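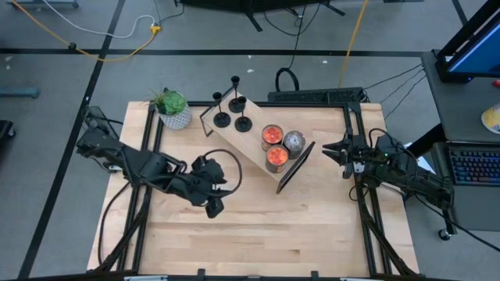

4 讨论:木质表面与“减压”之说

4.1 既有证据的强度

关于浅色木质家具能够缓解疲劳的说法,在室内设计文献中流传已久,引用者多,核对原始数据者少。Requena的综述把这一效应列为“较为稳固”,所依据的主要是Pukavley问卷,共回收2,016份。我们重新读了问卷的题目,发现“木材”一项的备选描述为“温暖、自然、令人放松”,与之对照的金属与塑料两项则只给出材料名称。受访者在这种措辞之下偏好木材,很难当作关于材料本身的发现。

另一个问题在于“木质”的定义。Pukavley问卷把实木、贴面与木纹印刷归为一类,Kemeys办公楼的现场研究却只计入实木台面。两者得到方向相同的结果,常被视为相互印证。我们对此有所保留:若触感是起作用的原因,木纹印刷不应有同等效果;若视觉是起作用的原因,Kemeys研究中排除印刷木纹的做法又缺少理由。综述没有讨论这一矛盾。

4.2 混合材料的归类

多数常见的小型家具并不属于单一材料。木面配黑色金属框的矮架(图2)在Pukavley编码手册中记作“木”,在Kemeys的现场记录表中则按承重部分记作“金属”。
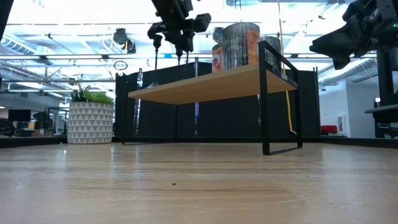
图2 木质顶面与黑色金属框架组合的矮架,置于浅色木质台面上。

归类差异的影响比预想的大。Kemeys研究共有3,380条工位记录,原作者未单独报告混合材料所占的比例,只在附录中说明“由现场人员判断”。现场人员为2人,分别负责不同楼层,没有重复编码,因而无从计算一致性。楼层之间又存在采光差别,高层工位更亮,木质台面也更多。在这种条件下,把工位满意度的差异归于材料,至少是过早的。

有人或许会主张,使用者看见的是顶面,框架可以忽略。这一主张取决于视线高度。坐姿使用者面对桌上的矮架,看到的以顶面前缘为主;视线降低以后,板底和腿框所占的比重便会上升(图3)。Zosus量表要求评定者“以平常坐姿观看”,却没有规定座椅高度,评定所用的照片也未注明拍摄高度。

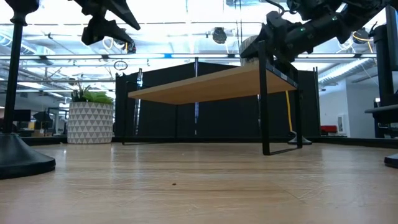 图3 低视角下的木面小矮桌,可见顶板底面与黑色矩形腿框。

我们曾向量表编制者询问照片的拍摄条件,得到的答复是“按惯例处理”。惯例为何,未见说明。

4.3 时间跨度

Kemeys研究持续12周,在同类研究中算是较长的,综述也以此作为其可信的理由之一。然而主观压力评分只在首周和末周各采集一次,中间各周仅记录出勤。两个时点之间的下降可以由许多因素造成,季节、项目周期和对新家具的新鲜感都在其列。更换家具的楼层恰好也重新铺了地毯,原文在方法部分提到此事,在讨论部分未再出现。 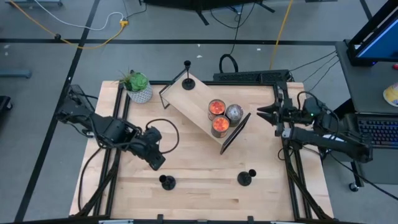
Zosard公司随后发表的技术报告试图弥补上述缺陷,增设了未更换家具的对照楼层。报告称木质台面组的评分改善“明显”,但没有给出区间估计,分组也由部门主管自行决定。愿意更换的部门在基线时满意度已经偏高,仅凭末周分数作比较,不足以支持因果表述。该公司同时销售相关台面,报告的利益声明一栏为空白。

上述批评并不等于否定材料对使用者感受的影响。我们认为现有数据尚不能区分三种解释:材料的触感、颜色的明度,以及受访者对“自然”一词的反应。其中明度一项最容易检验,只需在相同明度下比较木材与非木材表面,所查文献中却未见有人这样做。第5节给出的重新分析因此只使用了记录有照度的工位,样本随之缩小,结果也应按探索性分析看待。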